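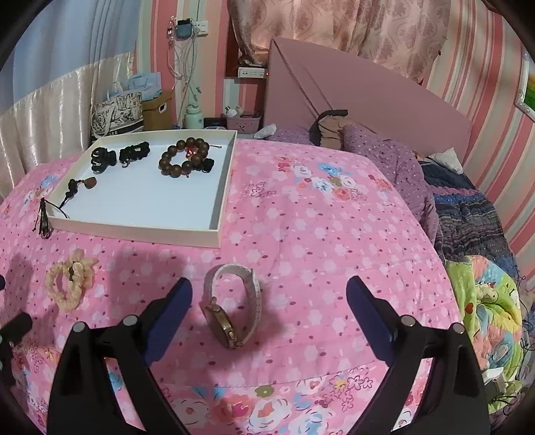
A watch with a woven strap, a cream scrunchie and a box lid of accessories on a floral bedspread.

Besalstead library starts sorting evenings for small accessories

Residents of Besalstead who have a drawer full of tangled bracelets and stray hair ties can get help with it this month. The town library is running a series of evening sessions on sorting, cleaning and storing small personal items, from watches to beaded jewelry.

The first session is on Monday at 6 p.m. in the upstairs reading room. Admission is free, but places are limited to 29 and must be booked at the front desk.

The sessions are led by Magdolna Kun, who ran a watch and jewelry repair counter on Rarnstead Road for many years before it closed. Kun said the idea came from the questions her old customers still ask when they meet her on the street.

"They want to know what to do with the things that aren't worth much money," she said. "A good necklace already has a box. It's the everyday bracelet that ends up at the bottom of a bag with a hair clip stuck through it."

Her method starts on the bed. People are asked to empty the drawer, pouch or bag onto a flat bedspread in good light and spread everything out so that no piece is touching another. A shallow cardboard lid goes next to the pile. Items that are clean and in good shape move into the lid, and the rest stays on the bed until it has been looked at.

"Use the lid from a gift box or a shoebox," Kun said. "Please don't go out and buy an organizer before you know what you own."
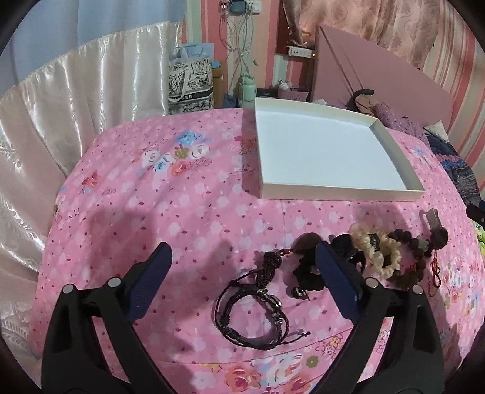

Corded bracelets take the most time, according to Kun. Sliding knots should be eased open with the fingers and never pulled by a loose end. Leather strands can be wiped with a dry cloth and left in a loose coil. She advises against hanging them on a hook for months, as the cords stretch and the knots creep.

Wooden beads should be kept out of water. A soft brush gets dust from between them, and a bracelet with a tassel should be stored with the tassel laid straight. If a bead has come off, it goes in a small envelope with the name of the piece written on the front.

Fabric hair accessories can usually be washed by hand in a bowl of cool water with a little mild soap. Any charm or metal part that comes off easily should be removed first. Kun recommends drying fluffy scrunchies flat on a towel, away from the radiator. Plastic claw clips need only warm water and an old toothbrush, with some attention to the spring.

Watches with woven straps are a separate case. Kun will show people how to take a strap off and clean it away from the watch. She said anyone who is unsure about the pins should bring the watch along and wait for help.

Veronika Somogyi, the librarian who booked the room, said she tried the method on her own things over a weekend. She found two bracelets she thought she had lost and filled an envelope with odd beads.

"It took me most of Saturday afternoon," Somogyi said. "I had planned on half an hour. I kept stopping to undo knots."

The second session, also at 6 p.m., will cover simple repairs. Wilfredo Mercado, who teaches beadwork at the community center, will show how to restring a bead bracelet on elastic and how to replace a worn tassel. Cord, elastic and needles will be supplied. People should bring no more than three items each so that there is time for everybody.

There will also be a swap table at the last session. Clean accessories in working order can be left at the front desk beforehand in a closed bag or envelope. The desk can't take watches, earrings or anything made of gold or silver for the swap. Whatever is left at the end of the evening will go to the thrift store on Khaemba Street.

The library plans to print a one-page sheet with the cleaning instructions, which will be available at the desk after the first session. Somogyi said copies can be mailed to people who are unable to come in.

Bookings can be made in person or by phone during opening hours. Children over 9 are welcome with an adult. The elevator to the reading room is working again, and the side entrance will stay open until the sessions finish at 8 p.m.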